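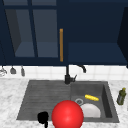
Gripper lets go early, logs say success
Reading time: 2 min

tallgrass_ir
Running the Jirlow kitchen sim with the Fistura hand controller. Out of 163 overnight episodes, a good chunk end with the object let go well short of where it should be, and the log cheerfully marks them as done. No fault code, no warning. Monday's build was fine, or I wasn't looking closely enough at Monday's build.

ok_bracket
Check your contact threshold. Fistura ships it at 2 and it chatters on anything round and shiny. Mine went away at 4.

tallgrass_ir
Already at 4. Now it squeezes like it's owed money and then lets go anyway.

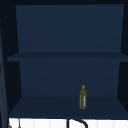 mudflap77
The threshold is a red herring. Your success check is broken, and it's the same one I had. The McPhee task script asks whether the object is inside the cabinet volume and never asks whether the hand put it there. Take the bottle standing on the cabinet floor under the middle shelf: upright, right of center, a pass by any rule I can think of. If the reset spawns it there, the episode scores before the arm has done a thing. Compare the spawn pose with the final pose before you touch the grip settings again.

ok_bracket
Disagree. A bad check explains the log. It doesn't explain the dropping. Those are two bugs.

mudflap77
Two bugs, fine. But I'd fix the one that lies to you first.

tallgrass_ir
Ran the comparison. Some of the "successes" have a spawn pose and a final pose that match to the last decimal. So I've been proudly charting the performance of a bottle standing still.

ok_bracket
And the rest?

tallgrass_ir
Still dropping. Going to log finger force per step and see who lets go first – the hand or the solver.

Comments (3)

pelican_crate: Same thing with the Ceker fingers. I lowered the time step and it got better, then slower, then I gave up.

ninevolt: Please don't run this setting on real hardware until the drops are sorted. Sim dishes are free.

gusset: Did you ever post the force logs?

Related threads
Fistura: contact chatter on curved objects
Jirlow reset leaves objects in old pose
McPhee task scripts, where is the success rule set?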